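September 2018, notebook, keyboard firmware and the co-op build

Jedell came back from the parts drawer this morning with the spacebar stabiliser still rattling, so that's where I started. Clipped the legs, greased it again, put it back together. It's better, though on a quiet map you can still hear it, and I do like a quiet map. I'll leave it alone now until the new switches arrive, otherwise I'll spend the whole week fiddling with one key (I've done it before).

The real job was the double presses. Plirkbridge, our little co-op game, has been registering two dodges where the player meant one, and I'd been blaming the game for it. Swapped Jedell for the plain office keyboard and the double dodge went away completely. Swapped back and there it was again within one round! So it's the board, or my firmware on the board, and I owe the input code an apology.
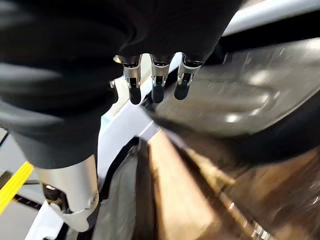 Why not just make the game ignore the second press?
Because quick players really do dodge twice on purpose, and they'd notice straight away. The fix belongs in the keyboard, where the bounce happens.

I had the debounce set to 2 milliseconds, left over from when I was chasing fast response and feeling clever. Put it up to 6 and played the harbour level from start to finish with no stray dodges at all. Tried 3 as well, to see if I could get away with it, and got a couple of doubles on the left shift key only. That switch may simply be tired. I'll move it to a key I never touch and see whether the trouble moves with it – scroll lock can have it.

While I was in there I redid the lighting layer. The old one faded through every colour going whenever you took damage, which looked lovely for an evening and then gave me a headache. Now it's one dim pulse on the movement keys and nothing else.
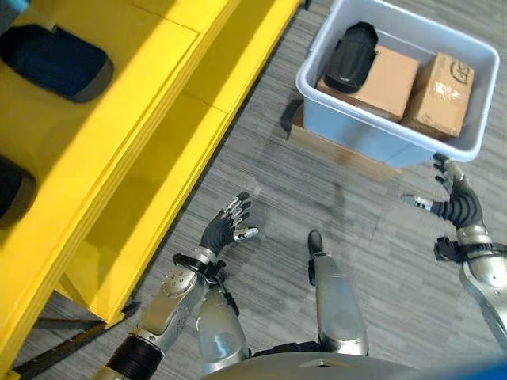
The same layer also used to stay lit after you'd quit to the menu, and I've sorted that by having the game send a clear message when a level ends. It doesn't get sent if the game crashes, of course, so the pulse carries on forever until you unplug the thing. Needs a timeout. Haven't written it yet.

Then on to Skjelbred, the snow map. Frame rate holds at 60 everywhere except the bridge, where it dips as soon as all the players stand together and look down the valley. Turning off the snow drift brings it straight back, so I've halved the drift for now. I can't see the difference when I'm playing, only when I stop and stare at it. Left the old settings in the file with a note beside them in case anyone hates the new look. 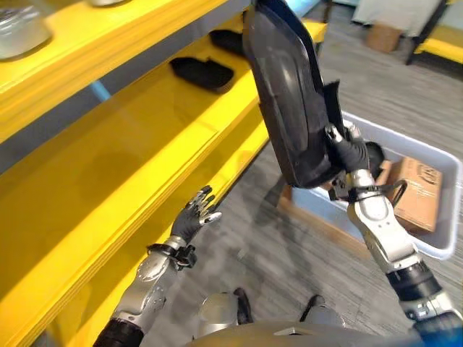

Gridbridge wrote back on the test board to say the dips were there before the drift went in, and that the shadows under the bridge ropes are the more likely culprit. Every rope casts its own, apparently, even the ones behind you. That would fit with it getting worse in a group, as each player hangs a lantern off their belt on that map and every lantern throws another set. I'll turn the rope shadows off first thing and put the drift back to full, one change at a time so I know which did what.

Still to do: timeout for the lighting, tired switch into scroll lock, rope shadows. Also the lobby music restarts each time someone joins, and it's driving me up the wall. The November build is meant to have the second boss in it and I haven't touched him. He still walks backwards.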